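Friday, late

Got to the Totstead workshop after dinner and had the bench to myself until Ziad came in. Spent the first hour on the simulator side of the arm. Wrist camera now renders from the same mount offset as the bracket I printed, 54 mm forward of the flange. The old value was 30 and explains why every reach looked short.

Loaded the kitchen model Joelle sent and parked the wrist in a few poses to check the view with the fingers open.

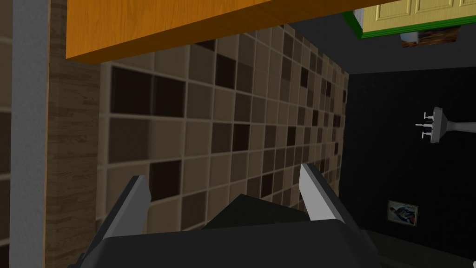

Field of view is still a guess. I set it by eye against the real lens and need to do it properly with the checkerboard. Joelle's materials are heavy too, and loading takes longer than I want when I'm restarting this often. Asked her whether the tile texture can go down a size.

Second job was the drawer task. The knob is round with a faceted cap, so the mesh has flat spots that the contact solver may or may not like. Ziad thinks I should swap in a plain cylinder for collision and leave the visible mesh alone. Probably right. I wrote seven approach poses by hand, all with the fingers open and the palm square to the front, and stored them in the Hatden folder.
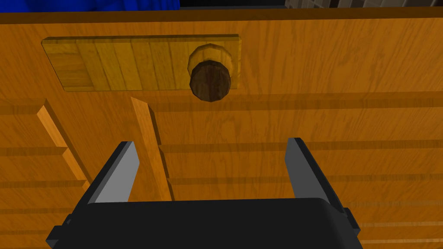
Wrist view, gripper open, knob still well above the fingers.

Pose file is saved at line 829 of the log. Left to do: collision shape, gripper closing speed, a longer USB cable for the real arm. Randa has the crimp tool until December. Shut the bench supply off at 11:40.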